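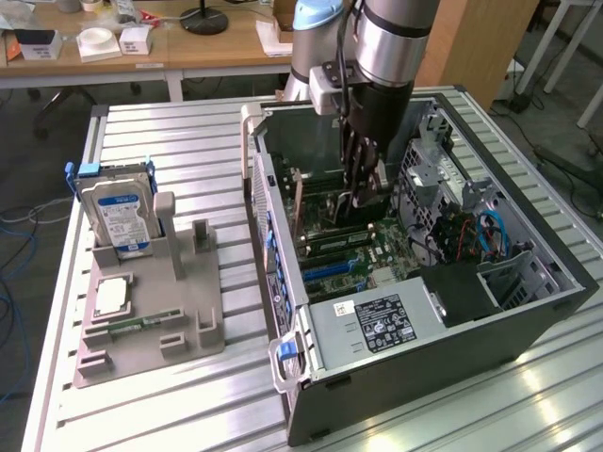 Clodagh McGrath wrote in to ask whether a used business tower is still worth buying as a parts-swap machine, or whether the plastic latches are all brittle by now. She has a shelf of old drives to test and does not want to hunt for a screwdriver each time.

Short answer: yes, if the latches are intact when you buy it. I bought mine in July from Ngubane, a surplus dealer, and have used it as a practice and test machine for 3 months.

Access is the strong point. With the side panel off and the case lying flat, the board, the memory and the drive cage can all be reached from above. The parts meant to be handled are mostly blue: the row of latches along the side, the release at the handle, the drive rails. The hard disk goes into its plastic carrier without tools. I have cycled one carrier daily and the tabs still hold. The two memory modules come out straight, with enough room on each side for a thumb.

Cabling is less good. The SATA cable loops through the area by the drive cage, and the colored leads bunch up there too. Push them aside before seating a drive. Mine snagged twice.

I keep loose parts in a gray 3D-printed holder to the left of the case, printed from the Nustby pattern. The drive stands upright in its slot. Fit is close and the posts are stiff. It would be better with labels.

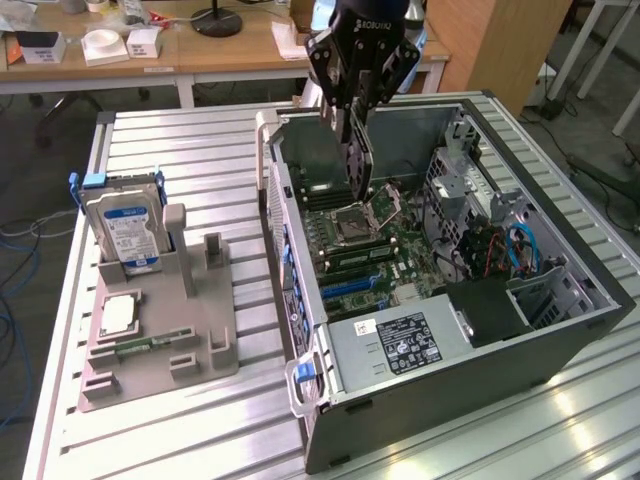 The processor socket takes the most care. The lever has to be fully up before the chip goes in or comes out, and the cooler needs to be lowered vertically. Any tilt puts load on one edge. The power supply and the black shroud beside it take up the lower middle of the case, so approach from the board side.

Weight is the main drawback -- this is a steel-heavy design and the plastic carrying handle flexes. Jean Rennie runs the same model and reports the same flex.

Rails: good. Latches: good. Cable routing: poor. I would buy a second one for spares.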